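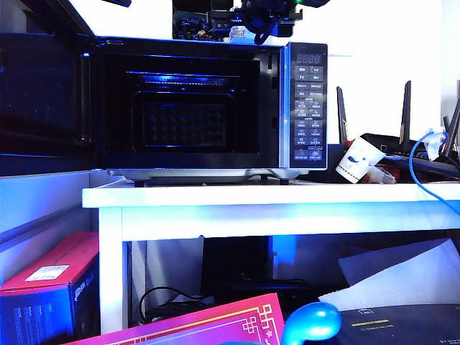
December
By the Dosinar newsletter desk

The Drarnbridge test lead had logged 723 door cycles when the arm stopped obeying its force limit. "It kept pushing after the door was shut," she said. A loose connector at the wrist had dropped the sensor signal, and the software held the last good value. 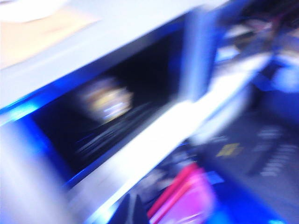

What changed afterward?

The arm now halts if the signal is missing for 30 milliseconds. "We should have had that from the start," she said. Testing resumed at half speed.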